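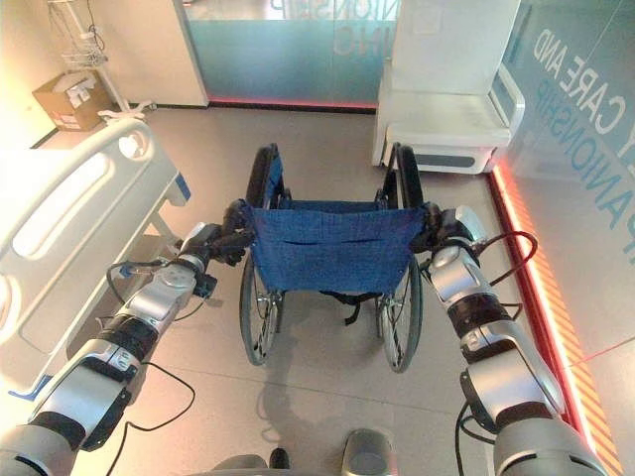
marigoldtea wrote that the new single was the best thing Jorketti have done since the first album, and that anyone who switched off before the final chorus ought to go back and give it another chance.

Search this forum... Advanced search Go
Reading time: 3 minutes

Re: Jorketti played the new single on the Cantero final

kettle_on_again
Well, I did go back, marigoldtea, and I've softened a bit, so thank you for that! I still think the telly performance was a funny way to hear it for the first time. They'd cut the whole second verse (I suppose they only get so long before the voting closes) and without it the story makes no sense, because she goes straight from packing her bags to being back on the doorstep. My daughter and I sat there looking at each other. But the singing was lovely, and she held that long note at the end as if it cost her nothing.

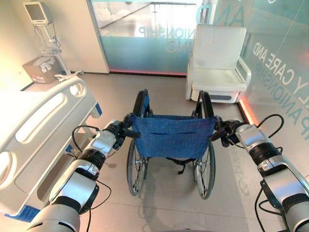
The other thing I wanted to say is that the band sounded far too quiet behind her. I turned it up, then the adverts came on and nearly had me off the sofa.

bramblefoot22
I'm afraid I'm going to be the grump here, and I say this as somebody who has loved them for years and queued in the rain for them at Vundside in January. It's a nice tune. It's a perfectly nice tune! But it could be by anybody. What I always liked was the accordion and the slightly odd words, and both have gone missing. If Trolotier had released this one I'd have believed it.

marigoldtea
Oh, bramblefoot, that's a bit harsh, and a bit harsh on Trolotier as well! The accordion is there, I promise you. Put headphones on and listen just after the first chorus, on the left-hand side. It's tucked in very low, but once you've found it you'll keep hearing it.

bramblefoot22
Headphones on, accordion found. I take that part back. I'd still like it louder, and I'm not budging on the words.

pastrylid
Can I put in a word for the people who had actually tuned in for the contest? I was glad of a guest act, but four minutes of chat beforehand was a lot when we were all desperate for the result. I'd have swapped the chat for that missing verse and then kettle_on_again and I would both have been happy.

kettle_on_again
Yes please, pastrylid, where do we sign? I did like her jacket story, mind you.

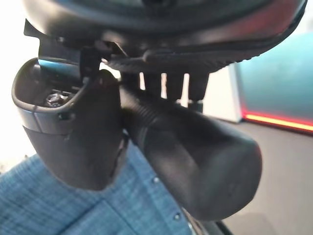 I've played the full version several times now while doing the ironing, and the second verse is my favourite part, the bit with the train window especially. It's such a shame most people watching won't know it's there. Does anyone know whether it'll be on the album in the long form, or are we getting the telly edit?

marigoldtea
The track list has 14 songs and this is number 3, with no "edit" next to it, so I'm hopeful. I've pre-ordered two copies, one for my sister, who will say she doesn't like it and then borrow mine for the car as well.

bramblefoot22
I've pre-ordered too, grumbling all the way. See you all back here when it arrives.

Last updated: 22 October 2020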